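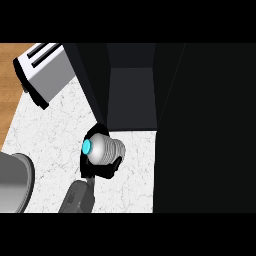 자가디시 셰노이(Jagadeesh Shenoy)는 지난번 글을 읽고, 용기를 들고 다니는 수고를 손님에게만 떠넘기는 한 리필 가게는 늘 취미로 남을 것이라고 써 보냈다. 나는 그 글에서 동네 리필 가게가 문을 닫는 이유를 손님들의 게으름에서 찾았다. 다시 읽어 보니 그의 말이 더 맞는 것 같아 생각을 고쳐 적는다.

내가 다니던 가게는 킬데일이라는 곳이었다. 세제와 샴푸, 식용유, 식초를 무게로 달아 팔았다. 집에서 버스로 세 정거장이고, 빈 용기를 가져가면 저울에 올려 무게를 재고 그만큼을 빼 주었다. 용기가 제각각이니 한 사람 계산하는 데 시간이 걸렸다. 입구가 좁은 병에는 깔때기를 대야 했고, 마개가 헐거운 병은 집에 가는 길에 샜다. 나도 가방 하나를 세제로 버린 적이 있다. 그 뒤로 두 달쯤 가지 않았다.

처음에는 내 의지가 약한 탓이라고 여겼다. 그런데 같은 시기에 나는 마트에서 파는 사스툼 세제를 한 번도 빠뜨리지 않고 사고 있었다. 마트에서는 의지가 필요 없었다. 물건이 눈앞에 있고, 뚜껑이 잠겨 있고, 집어서 계산하면 된다. 리필 가게에 갈 때는 전날 밤에 병을 씻어 엎어 두어야 했다. 아침에 덜 말라 있으면 그날은 못 간다. 이런 차이를 시민 의식으로 메우라고 하는 것은 무리한 요구다.

나는 용기 규격을 맞추는 일이 먼저라고 본다. 세제든 식용유든 액체를 담는 병의 입구 지름을 몇 가지로 정하고, 마개를 서로 바꿔 끼울 수 있게 하면 된다. 지금 우리 집 부엌 서랍에는 짝을 잃은 마개가 굴러다닌다. 병은 멀쩡한데 마개가 깨져서 버린 것도 있고, 마개는 멀쩡한데 맞는 병이 없어서 못 쓰는 것도 있다. 회사마다 나사산이 조금씩 다르기 때문이다. 소비자에게 돌아오는 이득은 없다.
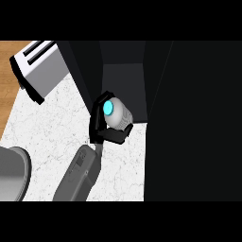
대리석 조리대 위로 들린 작은 흰색 물체. 한쪽 끝이 밝은 청록색이다.

규격을 정하면 디자인이 죽는다는 반론이 있다. 나는 그렇게 생각하지 않는다. 입구와 마개만 같으면 몸통은 둥글든 네모나든 상관없다. 색도 마음대로 칠하면 된다. 전구 소켓은 종류가 몇 되지 않지만 조명 가게에 가면 등 모양은 셀 수 없이 많다. 건전지도 크기가 정해져 있고, 그것 때문에 손전등이 다 똑같이 생겼다고 불평하는 사람은 보지 못했다.

비용 문제는 조금 더 어렵다. 병을 만드는 회사는 금형을 바꿔야 하고, 작은 회사일수록 부담이 크다. 이 부분은 시간을 주는 수밖에 없다. 금형은 어차피 닳아서 바꾸게 되어 있으니 새로 만드는 것부터 적용하면 된다. 10년을 잡아도 나는 늦다고 하지 않겠다. 기한이 아예 없는 것이 문제다.

보증금을 붙이는 방법도 같이 가야 한다. 우탄스 시장에서는 상인들이 돈을 모아 공용 유리병을 돌려 쓴다. 가게 11곳이 참여하고, 어느 가게에서 산 병이든 다른 가게에 돌려줄 수 있다. 지난해에 돌아온 병이 3,554개였다고 시장 게시판에 붙어 있었다. 큰 숫자라고 하기는 어렵다. 다만 손님이 병을 씻을 필요가 없다는 점은 눈여겨볼 만하다. 세척은 시장 뒤편의 아리에타 세척소에서 한꺼번에 한다. 손님은 빈 병을 내고 채워진 병을 받아 간다. 걸리는 시간은 마트와 별 차이가 없다.

물론 시장 한 곳에서 된 일이 도시 전체에서 되리라는 보장은 없다. 병이 무거워서 나이 든 손님은 싫어한다. 배달로 장을 보는 집은 병을 돌려줄 길이 마땅치 않다. 유리가 깨지면 누가 물어내느냐를 두고 상인들끼리 다툰 적도 있다고 들었다. 이런 문제를 하나씩 풀려면 사람과 예산이 들고, 지금은 그 몫을 전부 가게 주인들이 떠안고 있다. 세척과 운반만이라도 시가 맡아 주었으면 한다. 분리수거 차량은 이미 매일 다니고 있다.

텀블러를 나눠 주는 행사는 이제 그만해도 된다고 생각한다. 우리 집에만 행사에서 받은 텀블러가 3개 있고, 하나도 쓰지 않는다. 뚜껑이 서로 맞지 않아서 설거지할 때마다 짝을 찾아야 하는 것이 귀찮았다. 그 예산으로 동네마다 병 수거함을 하나씩 두는 편이 낫다.

킬데일은 8월까지만 영업한다고 문에 써 붙였다. 나는 어제 식초를 사러 다녀왔다. 집에서 가져간 병은 입구가 좁아서 이번에도 깔때기를 댔고, 뒤에 선 손님이 한참 기다렸다.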